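Last ferry to Karkau

Fog again on the Pesham side, so the 18-car ferry Abdella goes late. No fuss. Engines on, ramp up, gone. She has worked this crossing since 1970-something, run by the Wurach line, and carries the post as well as people - 355 sacks last March, plus a piano. 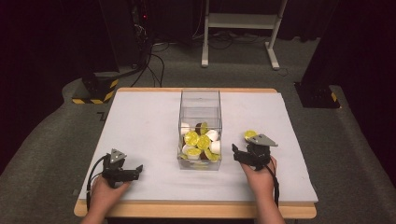
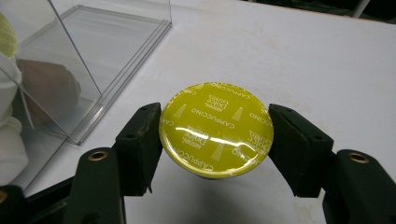 The channel is narrow and the tide runs hard accross it. Skippers learn it by ear, mostly. Bell buoy to port, then the mill, then slow right down. Fare is still paid in coins at the rail.

A bigger boat is promised, room for 70 cars. Karkau wants it, Pesham isnt sure. The slipway would need widening first, and work on that hasn't started.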